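How Do You Teach a Robot to Fold a T-Shirt?

Filed under: Science for Kids > Robots and Machines

Think about the last time you folded a T-shirt. You probably didn't think very hard. You laid it down, flipped in the sleeves, folded it up and stuffed it in a drawer (maybe a bit squashed, no judgment here!).

Now try this. Write down how you did it, so that somebody who has never seen a T-shirt could do it too. Where do the fingers go first? How hard do they pinch? What if one sleeve is hiding underneath? You'll fill a whole page before you even get to the second sleeve!

That is the problem robot builders ran into. Robots have been great at some jobs for a long time. A robot in a car factory can put the same bolt in the same hole all day, because the hole is always in the same spot. But a T-shirt is floppy. Drop it on a table ten times and it will land in ten different shapes. You can't write a rule for every wrinkle.

So people came up with another idea, and I think it's one of the coolest ideas in all of robotics. Don't tell the robot. Show it!

Learning by watching hands

You learned to tie your shoes because somebody showed you, probably lots of times. A robot can learn from being shown as well, but there's a catch. Your hand has five bendy fingers and soft skin. Many robots have something much simpler at the end of the arm, called a gripper. A gripper often has just two jaws that open and close, a bit like kitchen tongs. If you show the robot a trick that needs your thumb and your pinkie, it's stuck.

The clever answer is for the person to use grippers too. You hold one in each hand, and now you can only pick things up the way the robot would. Suddenly you're a beginner again! 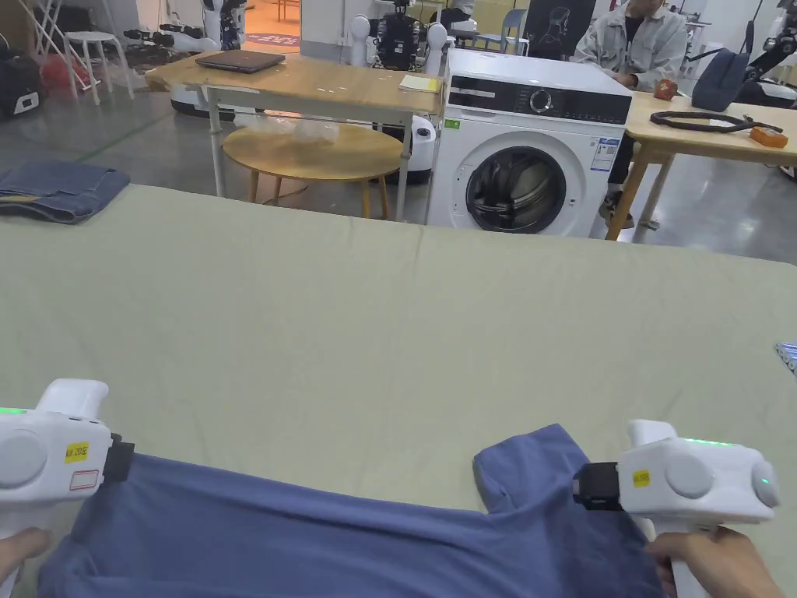 Two grippers, one blue T-shirt: the jaws pinch the near edge of the fabric.

Viola Lombardi teaches robots this way in Pedville, and she told me her first try at a T-shirt was a disaster. "I pinched the sleeve and the collar together and folded the whole thing into a ball," she said. "My little brother can do better than that, and he's four!" It took her a full afternoon before her shirts came out square.

While a person works, sensors and cameras can keep track of what is going on: where the grippers move, when the jaws open, when they close. One fold from start to finish is called a demonstration, or a "demo" for short. Viola's team made 134 demos in their first week. By March they had 2618, and a lot of very tidy laundry.

Why so many?

Because one isn't enough to learn from. If the robot only ever sees one shirt in one spot, it may get confused when you slide the shirt over a little. So the teachers mix things up. Big shirts, small shirts, shirts with a sleeve tucked under. A computer program studies all the demos and hunts for patterns, such as where the jaws usually go when a sleeve is sticking out. Then the robot gets a turn.

It often messes up! It might grab air, or lift the shirt and drop it on the floor. Then the people make more demos that show what to do when things go wrong.

Driving a robot from far away

There's a second way to show a robot a task, and it feels more like a video game. You sit at a set of controls and move the real robot yourself. Push your hand forward and the robot's arm goes forward. Squeeze, and its jaws close. This is called teleoperation – "tele" comes from a Greek word for "far off," the same as in telephone and television.

The good part is that the robot practices with its own body. The tricky part is that you can't feel the cloth the way you can when you're right there, so it can be slow going.

Try it yourself

Get two pairs of kitchen tongs (ask first) and lay a T-shirt flat on a table. Now fold it with the tongs only. No fingers, no chin, no elbows! Then have a friend scrunch up the shirt and try again. Did you start in the same place? Did you do it faster? You've just made your own demos.

Comments (3)

Lino V.: We did the tongs thing in class and my team won. Socks are WAY harder.

Radoslava Říha: My daughter wants to know if a robot can learn from a left-handed person. I said I'd ask!

Gerardo: Tried it with a fitted sheet. Do not try it with a fitted sheet.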